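# About Zadomum

Most pages like this one begin with a passion. Ours began with a cupboard of cloths that no one could find the end of, and a suspicion that a good deal of what gets sold to people as "home care" is money for very little.

Zadomum is a small school of household work. We teach the washing, drying, folding, mending and putting away of everyday cloth: tea towels, T-shirts, bath towels, dusters, sheets, the lot. We have 2 rooms above a tile shop, one with sinks and lines and one with tables, and we run short courses for people who are setting up home, people who clean for a living, and people who have simply been told all their lives that they do it wrong.

We should say early on that we don't think there is one right way to fold a towel. There are plenty of books and films that say there is. We've read a fair number of them, tried what they suggest on our own shelves, and gone back to something plainer. A towel folded in thirds takes up the same cupboard as a towel folded in half and half again, give or take, and the person who has to fetch it at seven in the morning doesn't care. What does matter is whether it was dry when it went in.

## How we came to be

The school grew out of a linen service called Stadano, which supplied guest houses and a couple of nursing homes. Stadano handled other people's cotton all day and kept records of why things were thrown out. Before it closed, we were allowed to go through one year of those records. There were 546 discarded items listed, and 239 of them had been thrown out for smell or for staining that had set in. The holes and the frayed edges, which we had expected to find at the top, came lower down.

We don't make too much of that. It was one laundry, one year, and the notes were written by people in a hurry who may have put "smell" when they meant "I'm tired of this one". Still, it made us doubt the usual story that cloths wear out. Some do. Others get left in a heap.

So the heap is where we start. On the first morning of every course we work with cloth that has been scrunched up, dropped, stuffed behind a tap or carried about in one hand, and we look at what the folds do to it. A cotton cloth bunched at the top and hanging down keeps its damp in the gather, and you can have an edge that feels fine with a middle that isn't. Students are asked to feel the inside of the bunch before they say whether a thing is dry. It sounds too simple to be worth a fee, and we've had people tell us so. Some of them had been putting towels away damp for years. 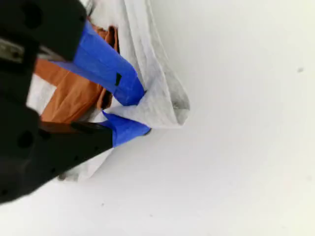
Then comes the shaking out, and the hunt for corners. We spend longer on corners than visitors expect. If you can find one corner of a crumpled cloth and run your fingers along the hem to the next, you can lay it flat on a table without much bother. If you grab it in the middle you get a lump. This goes for a face flannel and for a double sheet, though with the sheet you'll want longer arms or a friend.

## What we teach, and what we leave out

The basic course runs over four mornings and takes up to 15 people. It covers:

- sorting by fabric and by dirt, with less fuss about colour than you were probably brought up with
- washing by hand and by machine
- drying indoors in a British winter, including when to give up and use the dryer
- folding for the shelf you have
- simple mending of hems and small holes
- when a T-shirt should become a rag, and how to cut it

We leave out scent boosters, drawer dividers and anything with the word "ritual" in it. We also leave out ironing tea towels, which we are asked about every term. Iron them if you like it. Some people find it restful, and the towel won't mind.

There is a longer course for people who clean in other people's homes or in small hotels. It covers the same ground at working speed, with more on stains and a full morning on how to store cleaning cloths so that the one for the bathroom never ends up in the kitchen. Coloured labels are often sold as the answer to this. In our experience labels last until the first busy Friday, and separate hooks on separate walls do rather better.

## The cloths themselves

We use plain cotton for nearly everything, much of it grey or undyed. Pale grey is useful in teaching. It shows its creases, and it doesn't frighten people the way bright white does. We buy from Grastex, who weave a towelling we've had few complaints about, and we take offcuts of T-shirt jersey from a small workshop called Kiani. Neither of them pays us, and we have changed supplier before when the cloth went thin on us.

We're often sent new products to try. There was a spell when every other parcel held a cloth that promised to clean without soap, dry in minutes and last for years. We put them in the same basket as the ordinary ones and used them for the same jobs. A few were decent. Most were a cloth. If a maker wants a quote from us for the packet, we will write an honest one, and so far that has been the end of the correspondence.

Microfibre has its uses, mainly on glass. We keep a few pieces, wash them apart from the cotton and don't put softener near them. We don't put softener near the towels either, for that matter. It leaves a coating, and a towel with a coating on it is not much good at being a towel.

## What you can expect from us

You'll get damp sleeves, a cup of tea and straight answers. Some of those answers will be "we don't know". We don't know why one household's towels go stiff and next door's don't when they share the same water, although we have a few guesses and will bore you with them if asked.

You won't get a certificate with a gold edge. People who clean for a living sometimes need something on paper, so for them we write a plain letter saying which mornings they came and what they practised. It says nothing about excellence.

We don't promise that a tidy airing cupboard will change your life – we've kept one for years and still lose our keys. It does mean you can find a clean cloth when something has been spilt, and that the cloth will smell of nothing at all, which is what we're after.

## Visiting and joining

The next basic course starts in March, with mornings from half past nine. The rooms are up one flight of stairs and there is no lift, so please tell us beforehand if that's a difficulty and we'll see whether we can use the ground floor next door.

Bring an apron, and something from your own cupboard that annoys you. A towel that won't soak anything up is good, or a fitted sheet. Everyone brings a fitted sheet. We have a method for those that works on most of them, and we'll show you the one it doesn't work on as well.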